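Kurkora laundry basket, white plastic, tall model

Reviewed by Thoa Cao, 30th November

I bought this basket in July, when we moved to the apartment in Garham. Before, we had a woven basket from Lehner which was beautiful to look at, but it caught on everything. Two wool sweaters got pulled threads from it, and after the second one I decided that the next basket will be plastic and easy to clean, and I will not care very much how it looks.

The Kurkora came in a flat carton with only some paper around it. There is nothing to assemble. I washed it in the shower with dish soap, because it had a smell of new plastic, and after one night next to the open window the smell was gone. On my kitchen scale the empty basket is more than 600 grams, and then the scale wobbled and I gave up. It is not heavy to carry, let me say it like this.

We keep it in the room where we also sort the clothes. The room is small, so every thing in it has to share the floor with the others, and the basket had to fit beside the things that we already owned.

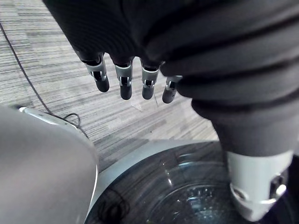
The round see-through container, with the patterned floor.

The dark round one is older and I would not give it away, but for clothes I prefer a basket with air holes. In our house the towels are often a little damp when they go in. With the woven basket I had a bad smell by the end of the week, and with the Kurkora I have it only if somebody puts a wet swimsuit at the very bottom. The floor of the basket is closed, so I put an old pillowcase there and wash it together with the rest. This works well enough.

How much goes in? For me it is one full machine of dark clothes and then some socks on top. My neighbor Gertraud Trummer has a family of five and she told me it is too small for her. She uses two of them, one for light and one for dark, and carries them down to the cellar one after the other. I live with my husband only, and for us one basket is the right size.

About carrying. The edge is thick and my fingers do not hurt, also when the basket is full of jeans. I was afraid of this point, since the cheap basket of my mother had a thin edge that cut into the hand. On the stairs I hold it in front of me with both hands and then I do not see my feet, so I take it on the hip. It bends a little when it is full. I think all baskets of this kind do it, and I did not see any crack until now.

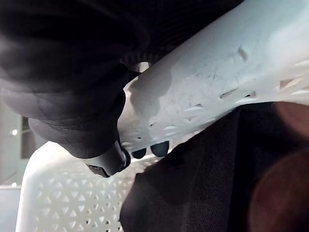 Cleaning is the part where I have to take away some points. I wipe the basket when I clean the bathroom, and the flat places need one minute with a cloth. A white basket shows everything, though, and the rim is the place where it shows first: mine has faint gray scuffs, small dark specks and some smudges on it. The scuffs stay even with baking soda. The row of long openings just under the rim, some of them triangles and some more like slots, is pretty, and so is the wall with its many small triangles, but dust and lint like to sit in such corners. I go through with an old toothbrush two times in a season. If you don't have the patience for that, take a gray one, or one with bigger holes.

I should mention also that you can see through the openings what is inside. Dark clothes show more against the white. When guests come I throw a towel over it and it is fine.

One complaint is about the shop and not about the basket. I ordered at Droltbridge and the first carton went to a wrong address. Bastian Mühlbauer from their service answered me politely, and the second carton came after eight days. For a simple basket this is long, and I was living out of bags in that time.

What I like:
The thick rim, comfortable for the hands
Air comes to the clothes from the sides
No threads get caught, the inside is smooth
Nothing to assemble

What I like less:
Scuffs and specks are visible very soon
Many small holes to brush
No lid, and the shop does not sell one separately

I give four stars from five. For a couple or for one person I can recommend it. My husband would like me to add that it is also good for carrying firewood, but please do not do this, I was brushing out the small pieces of bark for a whole evening.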